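BERGERON RAPTOR TRUST OPENS SIGN-UP FOR NEST WATCH SEASON AT SKUTATDEN

Bergeron Raptor Trust will run its nest monitoring program at Skutatden again this spring, with 3 new nest platforms on the north shore and a longer season for watchers. Sign-up opens in March and closes when the rota is full.
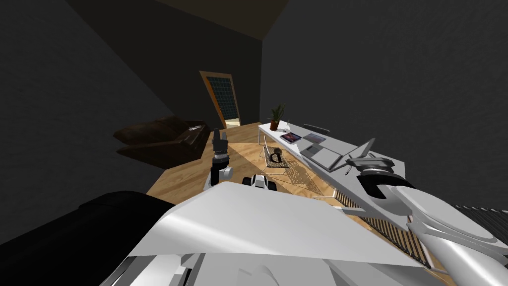
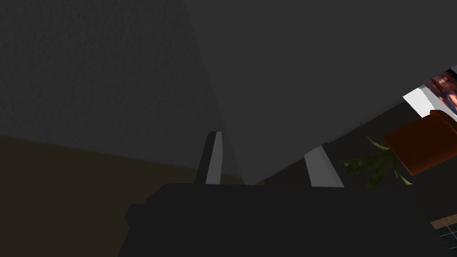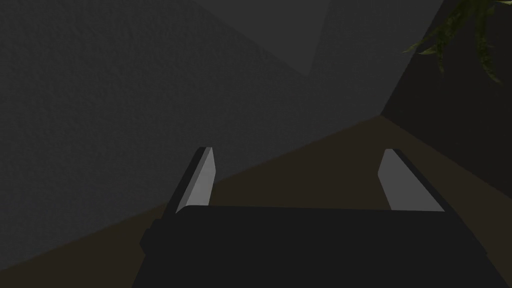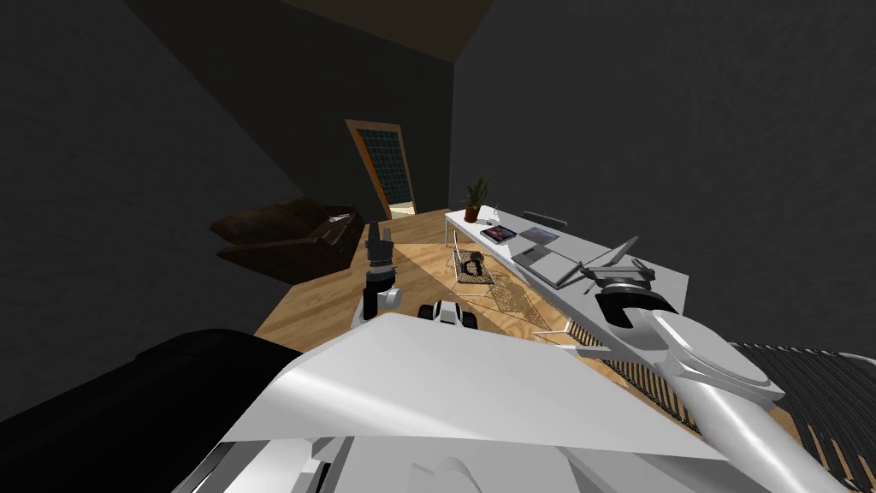
The Trust has followed breeding ospreys on the Skutatden reservoir since the first pair settled on a dead pine at the inlet. Last season watchers logged 296 shifts from the hide, and 2 pairs raised young to the point of leaving the nest. Many people who sign up have never watched a nest before, and the question that comes up most is what they need to set up at home for writing up their notes. The answer is very little. A long desk against one wall is more than enough for a notebook, a map of the reservoir and a laptop, and plenty of our watchers use the kitchen table. The log sheets are two pages long and take less than half an hour to copy into the online form.

The season starts in early April, when the adults return from their wintering grounds. Males usually arrive first and begin adding sticks to the old nest. Watchers on the early shifts are asked to record arrival times, any fish brought in, and any contact with other birds. Canada geese have taken over the inlet nest before the ospreys came back in two of the past five years, so the sheets now have a separate box for geese.

Once eggs are laid the hide will be staffed from 5:30 a.m. until dusk. Each shift is three hours, with two people on each shift. New watchers will be paired with someone who has done at least one full season. The path from the parking lot to the hide has been rerouted and now stays behind the spruce belt for its full length, so the sitting bird cannot see people coming and going. Please use the new path even if the old one looks drier.

"Incubation is the quiet part and people get bored," said Anahera Lowther, field coordinator for the Trust. "I would still like to have those weeks covered properly. Last year we missed two changeovers in one morning and could not tell how long the eggs had been left. It was cold and windy, and that matters."

Chicks will be banded at five to six weeks old, under permit, by the Trust's licensed banding team. The visit to each nest is kept short and does not take place in rain or strong wind. Watchers are welcome to help from the ground by keeping track of the adults and noting when the female comes back to the nest. Nobody without a permit will climb to a nest or handle a bird. Band numbers will be read from the hide with a telescope in the weeks after banding, and all sightings from farther away should be sent to the Trust office with the place, the time and, if possible, a photo.

The 3 new platforms were put up over the winter at a cost of $4000, paid for by members. They stand on poles in shallow water and have been dressed with sticks and moss. Young ospreys often build for a year or more before they breed, and the Trust does not expect eggs on the new platforms this season. Two of them can be seen from the hide. The third, near Tuleo Point, can only be seen from the dam road, and will be checked twice a week by car.

"We had a young male hanging around Tuleo Point for most of last July," said Tanner Bouchard, chair of the Trust. "He carried sticks to a power pole and they kept falling off. If he comes back he has somewhere better to put them."

The nest camera at the inlet will be running again from the first week of April. The camera has a new battery, and the picture should no longer drop out overnight. Updates will be posted on the Trust's blog most evenings during the season, under the usual nest diary heading.

Training for new watchers will be held at the Numico boathouse in late March, with a morning and an afternoon session on the same day. Both cover the same ground: telling male from female, filling in the log sheet, and what to do if there is a disturbance at the nest. Bring warm clothing and a packed lunch. Binoculars can be borrowed. Children over 12 may take shifts with an adult.

Contact: Bergeron Raptor Trust, Press and Membership | Copyright Bergeron Raptor Trust. All rights reserved. | Back to top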